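Wiltar two-finger gripper kit: seven weeks in, one bad fault, still a fan

Posted in: Bench reviews

I bought the Wiltar kit in February to replace the Dogbe gripper on my small arm, and I've been having a ridiculous amount of fun with it. The fingers are wide and flat, the wrist camera plugs right in, and I was stacking foam cubes the same evening the box came. The Dogbe took me most of a weekend to get that far!

So let me get to the fault, because if you own one of these you should know about it.

The kit has a setting called hold-on-loss. If the arm's controller loses contact with the gripper, the fingers are supposed to stop where they are. Mine didn't. On run 216 of a plain pick-and-stack job the cable worked itself a little loose at the wrist, the link dropped, and the fingers closed at full force and stayed closed. With a foam cube between them you get a squashed cube. With my thumb between them, which is where it had been a minute earlier while I was straightening things up, I'd have been writing a very different review. 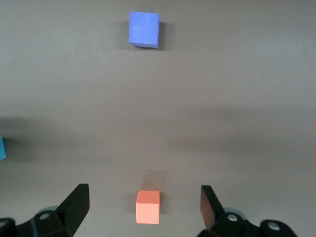 I went back and pulled the plug on purpose, with my hands well out of the way and the power switch in reach. It closed 7 times out of 100. The other times it held perfectly, so a quick check on day one would probably have told me everything was fine.

Kusside, the shop in Ninurby that sold me the kit, was great about it. They tried one of theirs, saw the same thing, and sent me new firmware plus a cable with a locking collar. I've done almost 2000 cycles since then, with plenty of deliberate unplugging thrown in, and haven't had a single surprise close.

Would I still buy it? Yes, in a heartbeat. The grip is gentle when you ask for gentle, the finger opening is generous enough to forgive a sloppy approach, and the manual has real drawings in it (the stop function gets one thin paragraph — Wiltar, please fix that).

If yours came with the plain push-in cable, ask for the collar one, load the new firmware, and turn the closing force down before you test anything. And cut the power before you reach in, every time, even to nudge a cube. I'd gotten lazy about that.

Four stars. The fifth is waiting for them to put the locking cable in the box.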